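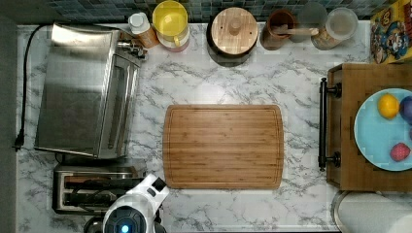 Lumenta, issues one and two: where we are in August

Hello all at the Medance Fund! Issue one is finished, lettered and off to the printer in Vukberg, and I'm still a bit giddy about it. Issue two is slower going (more on that in a moment).
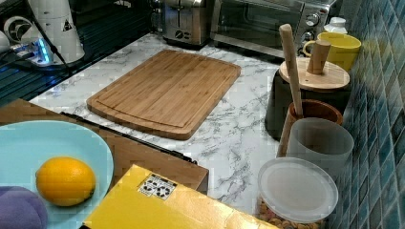

Yanti Sembiring
Writer and artist, Lumenta

So, issue two. I've inked 14 pages and have 9 left, mostly the rooftop chase, where Lumenta loses her powers halfway over the river and has to carry on in a soggy cape. I redrew the opening twice — the villain, Vorden, looked far too friendly, all chin and dimples. He's now got a long coat and a proper scowl, and the fight makes much more sense.
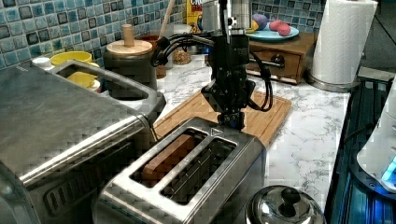
Bread in the left-hand slot of the toaster.

Money next. Your second payment went on paper, ink and the lettering for both issues. I haven't touched the convention pot yet, and I'd like to move a bit of it over to colour covers if you're happy with that. Could you let me know before I book the table?

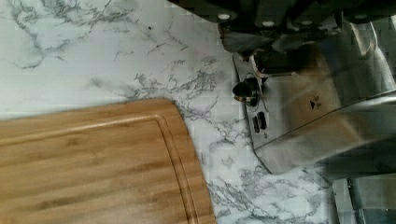

Bamboo board on the worktop.

Still to do: the origin story backup, which is 5 pages and only in pencil, and the letters page. I'll send scans of both once the chase is inked.

Yanti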